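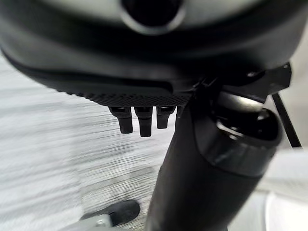 触感語辞典「ジェモ」の編集は、「つるつる」の項でつまずいたまま八月に入りました。前回の報告書で「まもなく脱稿」と書いたあの項です。同じ「つる」でも、「つるつる」は面の性質、「つるり」は指が通り過ぎる一回の出来事、「つるん」はその終わりの丸さに重きがある、というのが編集部の一応の整理ですが、いざ物の見た目に当てはめると整理のほうが滑ります。写真の黒い曲面でいえば、ゆるく膨らんでかすかに艶があるので「つるり」派と「つるん」派に割れ、菱形の細かい網目の入った帯のほうは、触ってもいないのに全員が「ざらざら」と言いました。見ただけで触感語が出てくるこの現象を、辞典では「視触」の印をつけて採ることにしています。印の名称には異論があり、異論の主は私です。

以下、セットステッド基金の報告様式に沿って、今期の作業をご報告します。様式にある「成果」「課題」「展望」の三欄のうち、成果が課題の欄に書かれている箇所がいくつかありますが、読んでいただければ事情はわかるかと思います。

一 項目の進み具合

目標の1000項目に対し、校了したものは393項目です。前回の報告では、これよりも多い数字を書きました。減ったのは、項目をなくしたためではなく、「校了」の意味を改めたことによります。従来は執筆者が「もう直すところはない」と宣言した時点で校了としていましたが、執筆者というものは疲れるとそう宣言するものだとわかったため、今期からは、別の執筆者が一晩おいて読み、それでも赤を入れなかった項目だけを校了と呼んでいます。一晩おくという条件は、私が提案して私がいちばん苦しんでいます。

五十音でいうと、「か」行はほぼ片づきました。「かさかさ」「がさがさ」「かさり」「がさっ」の一族は、濁点ひとつで人の暮らしぶりまで変わって聞こえるので書いていて退屈しません。「かさかさ」の手は冬の手ですが、「がさがさ」の手には仕事がついてきます。この差を語釈に入れるかどうかで半日使い、入れないことに決め、用例に語らせることにしました。採った用例は「祖母のがさがさした手で背中をかいてもらうと、よく眠れた」です。語釈よりも用例のほうが賢いという事態は辞典作りではよくあることで、語釈の担当は私です。

「さ」行は「さらさら」が長引いています。砂、髪、布、小川、記入された書類と、なんでもさらさらいたします。とくに最後の「書類にさらさらと署名する」を触感語に含めるかどうかは、いまだに決着していません。含めないとすると、ペン先が紙の上を進む感触はどこへ行くのかという質問が出ます。含めるとすると、署名した本人は何も感じていなかったのではないかという質問が出ます。後者の質問をした執筆者は、ちょうど貴基金の契約書に署名を済ませたところでした。

「な」行は少なく、「ぬるぬる」「ねばねば」「ぬめぬめ」「ねっとり」など、少ないわりに手を洗いたくなる語が並びます。「は」行は後回しにしています。「ふわふわ」を控えているからです。広告に使われすぎて用例が全部タオルかパンケーキになっており、このまま編むと辞典というよりもカタログになります。古い用例を探しているところですが、古い時代の人は今ほどふわふわしたものに囲まれていなかったらしく、見つかるのはたいてい雲か、落ち着きのない息子です。

二 聞き取り

今期は四つの職種の方々にお話を伺いました。豆腐屋、畳職、和紙の漉き手、それに鍼灸の先生です。いずれも指で暮らしておられる方々で、編集部のように目で暮らしている者とは、語彙の育ち方がまるで違いました。

豆腐屋さんには、木綿豆腐の表面を何と言うかをお尋ねしました。期待していたのは、未採録の美しい一語です。お答えは「豆腐の肌だな」でした。もう少し、と粘ったところ、「いい肌だな」になりました。形容詞がひとつ増えましたので、聞き取りとしては成功に数えています。ただし帰りがけ、失敗した豆腐のことを尋ねると、「ぼそ」「もさ」「すが立つ」「水っぽい」「がしゃ」と、堰を切ったように出てきました。良いものには言葉が要らず、悪いものには語彙が要るという仮説をこの場で立てましたが、次の訪問先で早くも崩れました。

畳職の方は、良い畳表をほめる言葉をたいへん豊かにお持ちでした。「しゃり」がある、「腰」がある、「目が詰んで、すべるけれど逃げない」。この「すべるけれど逃げない」はぜひ一語にしてほしいところで、現場ではどう縮めるのか伺ったところ、「いちいち言わない」とのことでした。辞典を作る人間が現場でいちばん多く聞くのは、この「いちいち言わない」です。見出し語にできないものかと一度は本気で考えました。

和紙の漉き手の方には、漉きたての紙と干し上がった紙とで語が変わるかを伺いました。変わるそうです。ただ、変わる境目がどこにあるかは、その日の天気によるので言えないとのことでした。録音を起こしてみますと、境目の話をしておられるはずのところで、話題が近所の川の鮎に移っています。私の質問の仕方が悪かったのだと思います。鮎の手触りについては詳しく伺えたので、「ぬらり」の用例が一つ増えました。

鍼灸の先生は、患者さんの背中を「板」「餅」「濡れた新聞」の三段階に分けておられました。触感語の辞典としては、比喩をどこまで採るかという古い問題に戻されます。結論を出す前に私の肩も診ていただき、「板」でした。診療代は私費です。念のため。

聞き取りの書き起こしは、予定していた分がすべて終わっています。ただし書き起こしの方針に途中で変更がありました。はじめは「えー」「あのー」を落としていたのですが、触感を思い出そうとするとき、人は必ず手を動かしながら「えー」と言うのです。この「えー」の間に指先で起きていることこそ我々の主題ではないかという意見が出て、落とした「えー」を全部戻しました。戻す作業に要した時間は、落とす作業に要した時間より長いものでした。

三 英語対訳

英語対訳はアロハ・プライアーさんとチニェレ・エフィオングさんの二人にお願いしています。二人の仕事ぶりに不満はまったくありません。問題は、二人の仕事ぶりがそれぞれ違う方向にすぐれていることです。

プライアーさんは、日本語の音の手触りをできるだけ英語の音で受けようとなさいます。「べとべと」に対して、英語の辞書にはまだない語を堂々と提出してこられ、読み上げると確かにべとべとします。エフィオングさんは、語ごとに場面を書きます。「べとべと」の対訳欄に届いたのは、夏の午後に溶けた飴を素手で拾わされた子どもの話で、対訳欄の幅を三倍にしても入りませんでした。話としてはたいへんよく、編集部で回し読みしました。

そこで、対訳欄には一語か短い句を置き、別に「場面」という欄を作ることにしました。見出し語すべてに場面をつけると頁数が膨らむため、場面は選ばれた語だけにつけます。選ぶ基準を文書にするよう基金の中間審査でご指摘をいただきましたので、文書にしました。全文は次のとおりです。「場面がないと困る語には場面をつける。」不十分とのお叱りは覚悟しておりますが、これより長い案は、どれも結局この一行に戻ってきました。

「しっとり」は二人とも手こずっています。英語の moist は、パウンドケーキにはよくても、それ以外のほとんどのものに対して気まずい空気を連れてきます。プライアーさんの案は「静かに水を含んだ」という意味の三語の句、エフィオングさんの案は、雨上がりの図書館に入ったときの紙の匂いの話です。後者には匂いしか出てこないのですが、読むとしっとりします。編集部としては両方欲しく、貴基金の様式に「両方」という選択肢がないのが残念です。

なお、日本語を母語としない読者のための発音表記について、前回「検討中」と記しました。引き続き検討中です。前回よりも深く検討しております。

四 組版と試し刷り

組版はシェフチク社にお願いし、見本が届きました。見出し語の活字が大きすぎて、「もちもち」が頁の上で威張っています。小さくするように頼んだところ、次の見本では「もちもち」はおとなしくなりましたが、今度は「ちくちく」がまったく痛そうに見えません。語によって字の大きさを変えるという案が先方から出て、会議は大いに盛り上がり、見積もりを見て静まりました。全語同じ大きさで進めます。

紙は、指で読む辞典という触れ込みに恥じないよう、表紙だけでも手触りのあるものにしたいと考え、ヒネス紙店から見本帳を取り寄せました。この見本帳が編集作業にとって最大の障害になりました。打ち合わせ中、全員が机の下で見本を撫でており、議事録には発言が少ないわりに「これ、いいですね」が頻出します。「これ」がどの紙を指すのかは記録からは判別できません。次からは見本に番号を振ります。

候補は、細かい皺のある灰色の紙と、ほとんど無地に見えて斜めに撫でたときだけ引っかかる白い紙に絞られました。後者は執筆者たちに人気ですが、書店で手に取る方が斜めに撫でてくださるとは限りません。販売担当の意見は灰色です。私は白に一票入れ、その場で負けました。

五 読者モニター

校了した項目から抜き出した小冊子を、モニターの方々に読んでいただきました。感想は概して温かく、そのうえで次のような指摘がありました。

「ごわごわ」の語釈に「不快な硬さ」とあるが、私は糊のきいたシーツのごわごわが好きだ、という方がおられました。もっともなご意見で、「不快な」を削りました。すると別の方から、このままでは「ごわごわ」と「ぱりぱり」の違いがわからないとご指摘があり、削った「不快な」の跡地に「布などが体に沿わない」を入れました。語釈としてはこちらのほうがよく、最初からそう書けばよかったのにと、夕食の席で家族に言われました。

「ぷちぷち」の項に梱包材の記述がないのはおかしい、というご指摘は複数いただいています。つぶすときの感触として今や代表的な用法ですから、加えます。用例の採集にあたった執筆者が、資料と称して梱包材を机に広げ、その午後は隣の席の仕事が進みませんでした。

「ぬるぬる」の用例がすべて魚なのは偏っている、というご意見にもお答えしておきます。偏っています。風呂場の床を加えました。

また、小学校の先生から、授業で使いたいので早く出してほしいというお手紙をいただきました。児童に目を閉じて袋の中のものを触らせ、感触を書かせたところ、全員が「やばい」と書いたそうです。先生は困っておられましたが、編集部ではこの手紙を壁に貼ってあります。「やばい」を触感語として採るかどうか、いずれ議題に上がるでしょう。

六 遅れについて

進行が予定より遅れていることは、数字をご覧になればおわかりのとおりです。遅れの原因を様式では「外的要因」「内的要因」に分けて書くことになっていますが、外的要因の欄に書けることがあまりありません。プリンターが一度止まりました。あとは内です。

内的要因のうち最大のものは、会議が長いことです。触感語の会議では、発言者が説明に窮すると必ず手近なものを触ります。すると隣の人も触ります。そして感想が分かれます。湯呑みの底の、釉薬のかかっていない輪の部分が「ざらり」か「ざらっ」かで、湯呑みが全員の手を一巡したこともあります。お茶はとうに冷めておりました。湯呑みの底は最終的に「ざらり」になりましたが、その回の議題は「ほくほく」でした。

対策として、会議は月曜の午前に限り、机の上には紙と鉛筆のほかに何も置かないことにしました。最初の回では、鉛筆の六角の軸が議論になりました。二度目からはかなり改善しています。

次に大きな要因は、方言の扱いです。初めの計画では方言形は巻末に一覧でまとめるはずでした。ところが採集が進むにつれ、巻末に押し込むのが気の毒なほど生きのいい語が集まりまして、本文に入れるべきだという声が強まりました。声を強めているのは主に、その語の地元出身の執筆者です。公平を期すため、自分の郷里の語には一票を投じられないという規則を作りました。以来、執筆者同士の取引が横行しているようですが、証拠はありません。

七 支出

支出の内訳は別紙のとおりです。おおむね計画どおりですが、ご説明の必要がありそうな費目がいくつかあります。

「資料費」に含まれる豆腐は、聞き取りの際に購入したものです。木綿と絹の両方が必要でした。薬味は含まれておりません。

「交通費」が予算を下回っているのは、鍼灸の先生の治療院が事務所の上の階だったことによります。余った分は、和紙の産地への再訪にあてたいと考えています。今度は鮎の季節を外して伺います。

「謝金」は対訳のお二人と聞き取りにご協力くださった方々への分です。畳職の方は謝金を受け取られず、代わりに畳表の切れ端を山ほどくださいました。これを収入として計上すべきか会計に尋ねましたところ、返事の代わりにため息をいただきました。切れ端は事務所の椅子に敷いてあります。

「会議費」は菓子です。触感の議論に必要なものとして、せんべい、求肥、ゼリーを順に購入しました。必要性については会議ごとに確認し、そのつど全会一致で認められています。

八 次期の作業

次期は「は」行に取りかかります。「ふわふわ」と正面から向き合うほかありません。並行して、「視触」の印をつける語の一覧を作ります。見るだけで手が何かを感じてしまう語がどれほどあるのかは、始めてみるまでわかりません。今のところ、この一覧の担当に手を挙げた執筆者はなく、次の会議で籤を引きます。

対訳では、プライアーさんとエフィオングさんに互いの原稿を交換して読んでいただきます。ご両人とも快諾してくださいました。戻ってくる原稿の長さが今より短くなるとは考えておりませんので、「場面」欄の頁数には余裕を見ています。

組版は、校了分から順にシェフチク社へ送ります。「もちもち」の前後の行間については、先方の担当の方に一任しました。あちらのほうが落ち着いておられます。

最後に、基金へのお願いが二つあります。ひとつは、次回の報告様式に「目標を下方に見直した理由」の欄だけでなく、「目標はそのままで、思ったより面白くなってしまった場合」の欄を設けていただけないかということです。もうひとつは、審査員の皆さまの中に、幼いころ「ふわふわ」を雲、タオル、パンケーキ、落ち着きのない息子以外のものに使った覚えのある方がおられましたら、ぜひご一報ください。用例として採らせていただきます。お礼には、例の白い紙の見本を一枚お送りします。斜めに撫でてみてください。

触感語辞典「ジェモ」編集室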